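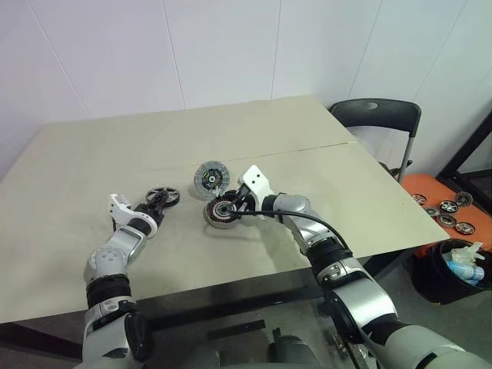
Beige tabletop, pale paneled wall behind

How do I hide the seam where two tabletop panels meet?
I love this table but the joint line bugs me every time I sit down! Can I fill it without wrecking the finish?
dottie_m, Tuscombe

Wendell Gallagher
Yes, and it's a fun little job! Clean the joint with a soft brush, tape both sides, then press in a color-matched wax stick. Warm it in your hand first – it goes in so much easier.

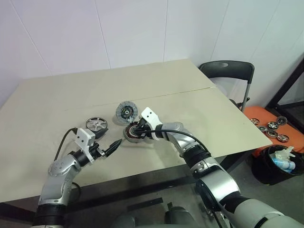 Scrape off the extra with an old plastic card and buff. If you have to sand any bare wood, stop at 300 grit. I took mine to 800 once and the stain just sat on top.

haverford_hank
just put a runner on it

Usel
Check the bolts underneath before you fill anything. Mine were loose, and snugging them up closed most of the gap.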